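Kitchen robots still slow at the small stuff, Lunia trial finds

November 3, 2022

KILLHOLM - Anyone hoping to hand off the breakfast dishes will be waiting a while. Lunia put out results this morning from its household chores program, and the short version is: better than last year, not good enough to sell.

The company ran 764 attempts across 16 kitchen jobs. Moving food between dishes, putting a pan back on the stove, wiping a counter, that kind of thing. Most of the runs were done in simulation, the rest in a test apartment in Killholm. Only 5 of the jobs met the company's own bar for "leave it alone and walk away."

Bread was a sore spot. Rolls and toast slide around in a pan, and the software kept going for the crust at a bad angle, said Soo-ah Cho, who runs the testing side.

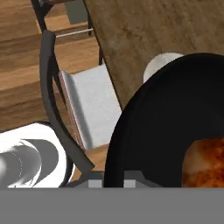
"A person does it without looking," Cho said. "We spent all of September on picking things up off a curved surface. It's dull work but you can't skip it."

Simulated kitchens are cheap and can run overnight. The trouble comes with the move to a real table. Glossy cookware throws off the cameras, chairs get left in the way. Scores in the apartment were lower on 11 of the jobs, according to the report, and teh worst drop was in clearing plates.

Rival Sikura, which sells shelf stocking machines to grocery stores, says shops are the easier market. Same boxes, same shelves, wide aisles. Joon-young Seo, a sales manager there, said homes are "years off" and he wouldn't guess how many.

Not everyone is that gloomy. Grethe Hjaltested, who advises home care agencies on equipment, said her clients would take a machine that did two chores well, even slow. Price is the bigger worry for them. Lunia gave no price and no launch date.

Next round of tests starts after the new year, with laundry added to the list. Full report is on the companys site.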